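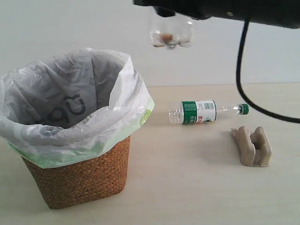
Fig. 1. Small wicker wastebasket with liner; clear plastic bottle with a little residue near the bottom.

Keeping House, Session 4: Small Baskets, Liners and the Drink Bottle
Handout by Celina Lis (updated 06/04/2026)

Welcome back, and thank you to everyone who brought a basket from home last time. I enjoyed seeing them lined up along the windowsill, and I think we could have talked about handles alone until closing! Tonight we stay with the small wastebasket, the kind that lives beside a desk or under a bathroom sink, and we look at what ought to go into it and what ought to be carried a little farther.

Lining a woven basket

Wicker is lovely to look at and a nuisance to clean. Whatever drips into the weave tends to stay there, and a brush only gets you so far, so a woven basket needs a liner even when you think of it as being for paper only. The basket in Fig. 1 has a thin bag folded over and draped outward around the rim, and I'd like you all to practice that fold.

Open the bag fully before you put it in (shake it, or blow into it if you don't mind looking silly). Push the bottom down with your fist until it touches the base. Then fold the top outward over the rim, a hand's width if the bag allows it, and run your fingers around underneath to let the trapped air out. If the bag is too wide for the basket, gather the extra at the back and tie it in a loose knot below the rim. Please don't use tape on wicker. I did, on my grandmother's, and I am still picking at it.

Check the rim for broken ends while you are there. A single sharp bit of cane will split a thin bag all the way down, and you'll find out when you lift it.

The bottle question

Roya Ahmadpour asked in Session 3 whether a bottle with a bit of drink left in it counts as empty. For our purposes it doesn't. Look at the bottle in the figure, with the amber-orange smudge near its bottom. A little like that is enough to make paper sticky and bring the ants in, which those of you on the ground floor at Denemow will remember from last July.

So - pour out what will pour, add a splash of water, put the cap on, shake, and pour again. A second rinse is only worth the trouble for milk or anything with pulp in it. Whether the cap goes back on afterward depends on your local collection, and the rules do differ from one town to the next, so look yours up before next week and write it here:

My collection says: ______________________

For next time

Keep a bag tally for one week, on the back of this sheet. Vernon Lapointe kept his for a whole year and got to 209 bags from a two-room apartment, and he has kindly offered to bring his notebook and let us look through it.

Bring one basket, two liners of different sizes, and a bottle you haven't rinsed yet. Ming-te Tang has the key to the room with the sink, so we'll meet there and walk back together once the rinsing is done.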